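Changes to our T-shirt sizing from June

Anyone who has bought a Cavus T-shirt from us before will know that the women's fit comes up small. We have had a lot of returns for this reason, so from June the whole range moves to a new size chart. Please read this before you place your next order, even if you have worn the same size for years. 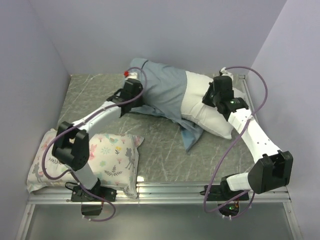 Keskin
Clothing editor, Drultbridge shop newsletter

The new chart is based on the chest measurement of the shirt itself, laid flat and doubled. The old one gave a body measurement, and many customers told us they were never sure which figure to use. In our last survey 1,047 people replied, and 300 of them said they had sent back at least one top because it was too tight under the arms.

The easiest way to choose is to take a T-shirt you already like, lay it on a flat surface and measure straight across from armpit to armpit. Double that number and look it up on the chart. If you fall between two sizes, take the larger one. The cotton is still 100 per cent and it will shrink a little in the first wash, mostly in length.

The men's shirts keep the same cut as before. Only the labels change, so an old Large will now be marked 44. The women's shirts are cut wider at the hip and the armhole is deeper. The sleeve on the short-sleeved version is also slightly longer, which several of you asked for. 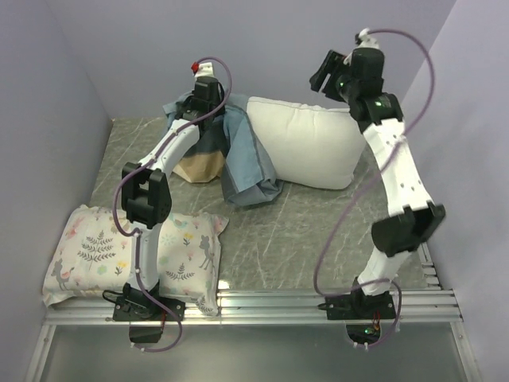 Children's sizes go by height, as they always have. We looked at changing to age but there is too much difference between one eight-year-old and the next.

Old stock will be sold off at a lower price until it runs out. These shirts have the old label in the neck and follow the old chart, and the listing says so near the top. Please don't use the new chart for them. Colours are limited – mainly navy and bottle green, with a few greys in the smaller sizes.

The Atov long-sleeved tops are not affected. They come from a different maker and have their own chart on the product page.

Exchanges are free for the first swap on any shirt with the new label. Keep the tag on, put the order slip in the parcel and write the size you want on the back of the slip. Printed shirts made to order can't be exchanged unless there is a fault, so please measure before ordering those.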